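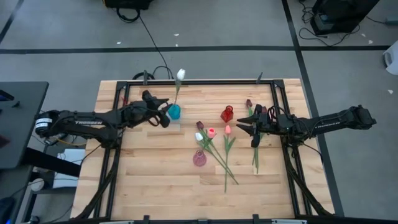
Für Kunsttulpen in kleinen Glasvasen sind drei Maße zu prüfen, bevor über Farben geredet wird: die lichte Weite am Hals, die Stiellänge oberhalb des Randes und die Lage des Schwerpunkts gegenüber der Standfläche. Der Händler gibt in der Regel nur die Gesamtlänge der Blume und die Höhe der Vase an, und aus beidem lässt sich die Standfestigkeit nicht ableiten. Die weiße Tulpe in der kleinen petrolfarbenen Vase zeigt den Fall, um den es in der Anfrage geht: Stiel lang, Blüte weit über dem Gefäß, Gefäß niedrig. Das kann stehen, aber mit wenig Reserve.

Elango Rodrigues schrieb:
> Liebe Liste,
> für die Tischausstattung ab April haben wir einen Posten Kunsttulpen
> von Prerovier bekommen, Gesamtlänge 450 mm, gemischte Farben. Dazu
> sind kleine farbige Glasvasen aus der Serie Birari vorgesehen. Im
> Probeaufbau kippen die niedrigen Vasen, sobald jemand an den Tisch
> stößt, und in den hohen dreht sich die Blume so lange, bis sie zur
> Wand schaut.
> Drei Fragen dazu:
> 1. Kürzen oder Vasen beschweren?
> 2. Hat jemand Erfahrung mit Klebekitt im Vasenhals, der sich
> rückstandsfrei wieder lösen lässt?
> 3. Wie lagert ihr die Tulpen zwischen den Einsätzen? Unsere kommen
> aus der Kiste mit geknickten Blättern.
> Echte Blumen scheiden aus, die Tische bleiben mehrere Wochen stehen.
> Gruß
> Elango

Zu 1. Beides, aber in dieser Reihenfolge: erst beschweren, dann messen, dann kürzen. Gekürzt ist gekürzt, und ein Stiel, der für die niedrige Vase passt, verschwindet in der hohen bis zum Blattansatz. Wer die Tulpen zwischen mehreren Gefäßformen tauschen will, sollte zumindest einen Teil des Postens in voller Länge behalten.

Als Ballast nehmen wir klare Glasperlen ohne Bohrung. In das niedrige Modell gehen bei uns 79 g, dann liegt die Oberkante der Füllung noch unter der Schulter und ist bei kräftig eingefärbtem Glas kaum zu erkennen. Bei hellem, durchscheinendem Glas sieht man sie, das muss man mögen. Quarzsand ist dichter und füllt besser, setzt sich aber an der Innenwand ab und ist durch einen engen Hals nur mit Geduld wieder herauszubekommen. Metallkugeln haben wir nach dem ersten Durchgang verworfen, sie verkratzen das Glas von innen und klappern beim Umsetzen.

Zum Messen eine einfache Methode ohne Geräte: Vase mit Blume auf ein Brett stellen, ein Streifen feines Schleifpapier darunter, damit nichts rutscht, und das Brett an einer Seite langsam anheben. Den Winkel notieren, bei dem die Vase kippt. Vier Durchgänge, die Vase jeweils um eine Vierteldrehung versetzt, der schlechteste Wert zählt. Ohne Füllung kippte unser niedriges Modell mit ungekürzter Tulpe in der ungünstigsten Richtung bereits bei einer Neigung, die man dem Brett kaum ansieht. Mit Füllung kamen wir auf 29 Grad. Damit übersteht der Aufbau einen Stoß gegen die Tischkante, eine hängengebliebene Jacke dagegen nicht.

Die ungünstigste Richtung ist praktisch immer diejenige, in die sich der Stiel lehnt. Wenn sich der Draht im Stiel biegen lässt, sollte man ihn knapp oberhalb des Vasenrandes so nachrichten, dass die Blüte wieder über der Mitte der Standfläche steht. Ein leichter Bogen darf bleiben, er muss nur zurückführen. Ganz gerade Stiele wirken auf dem Tisch ohnehin steif.

Der Vasenhals wird gern übersehen. Ein weiter Rand mit eingezogenem Hals führt den Stiel an einer definierten Stelle, ein weiter Hals überhaupt nicht. Unser weitestes Exemplar hat innen 32 mm, darin liegt ein einzelner Stiel zwangsläufig schräg an. Für solche Gefäße entweder mehrere Stiele zusammen einstellen oder eine Scheibe aus transparenter Folie mit Kreuzschlitz in den Hals klemmen. Die Scheibe sollte etwas größer sein als die lichte Weite und sich beim Einsetzen nach unten wölben. Bei engen Hälsen entfällt das, dort reicht die Reibung.
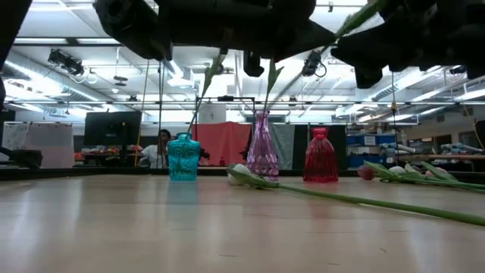

Das Verdrehen in der hohen Vase hat eine andere Ursache. Ein langer, schlanker Hals hält den Stiel zwar aufrecht, lässt ihn aber um die eigene Achse frei laufen. Die Tulpenblüte selbst ist ziemlich symmetrisch, das Blatt dagegen nicht, und sein Übergewicht zieht den Stiel bei jeder Erschütterung ein Stück weiter. Abhilfe: das untere Stielende auf Daumenbreite leicht abwinkeln, so dass es innen an der Wand anliegt. Damit ist die Drehung in den allermeisten Fällen erledigt. Vorher prüfen, ob der Draht bis ganz nach unten reicht. Bei manchen Fabrikaten endet er vorher, dann knickt nur der Kunststoff, und die Stelle wird nach wenigen Biegungen weiß.

Zu 2. Kitt im Hals habe ich mit Trodon probiert, weil davon noch eine Packung in der Werkstatt lag. Er hält und lässt sich von glattem Glas wieder abrollen. Auf Glas mit Relief oder Rippen bleiben Reste in den Vertiefungen, die man mit einem Holzstäbchen herausholen muss. Am Stiel ist die Sache ungünstiger: der grüne Überzug nimmt nach längerer Standzeit einen fettigen Schimmer an. Ich würde Kitt deshalb nur zwischen Vasenboden und Tisch einsetzen, drei linsengroße Punkte am Rand der Standfläche, fest angedrückt. Auf geölten Holzplatten vorher an unauffälliger Stelle testen. Auf lackierten oder glänzend versiegelten Platten hatten wir bisher keine Flecken, die Probe kostet aber nichts.

Zur Platte noch ein Hinweis. Glasböden sind nicht immer sauber verschmolzen. Einmal mit dem Fingernagel um den Standring fahren, Grate mit nassem Schleifpapier brechen. Kurze dunkle Kratzer in hellem Holz stammen nach meiner Erfahrung häufiger vom Verschieben der Deko als vom Geschirr. Dünne Filzpunkte wären die naheliegende Lösung, vertragen sich aber nicht mit dem Kitt, man muss sich für eines von beiden entscheiden. Bei uns bekommen die niedrigen Vasen Kitt und die hohen Filz.

Zu 3. Die geknickten Blätter kommen vom Stapeln quer übereinander. Wir lagern liegend, alle Blüten in dieselbe Richtung, und zwar in flachen Einlegekästen von Arumugam. Zwischen die Lagen kommt Seidenpapier, gefaltet, nicht geknüllt. Die Blätter werden vorher am Stiel entlang nach oben gestrichen. Lose aufeinander gelegte Tulpen verhaken sich mit den Blättern, und wer dann an einem Stiel zieht, hat die halbe Lage in der Hand. Bereits geknickte Blätter lassen sich meist mit warmem Wasser richten: kurz eintauchen, mit den Fingern glattziehen, im geraden Zustand abkühlen lassen. Kein Dampf, der löst bei einigen Sorten den Kleber am Blattansatz. Das Verfahren gilt nur für Blätter aus Kunststoff, Textilblätter vorher an einem einzelnen Stück prüfen.

Für die Farbverteilung, nach der zwar nicht gefragt war: dunkle Blüten auf dunklem Glas verlieren bei Abendlicht beide. Purpurrote Tulpen würde ich nicht in die rote oder violette Vase stellen, in einer kleinen rosafarbenen funktionieren sie. Weiß geht in jede. Außerdem wirft farbiges Glas auf glänzenden Platten einen farbigen Reflex nach vorn, bei Petrol stärker, bei Rot schwächer. Wenn Karten oder weiße Servietten davor liegen sollen, den Abstand am Tisch ausprobieren und nicht am Plan.

Offen ist bei mir noch die Staubfrage. Pinsel geht auf den Blüten gut, auf den Blättern bleibt ein Grauschleier. Spülmittellösung hilft, hinterlässt aber Ränder, wenn man nicht mit destilliertem Wasser nachgeht. Falls jemand mit antistatischem Spray auf beschichteten Blüten gearbeitet hat, wäre ich an Angaben zur Standzeit interessiert, bitte mit Fabrikat.

Elango, wenn du mir die lichte Weite der Birari-Hälse schickst, kann ich die Schnittvorlage für die Folienscheiben anpassen. Gemessen an der engsten Stelle, nicht am Rand.

Gruß aus der Werkstatt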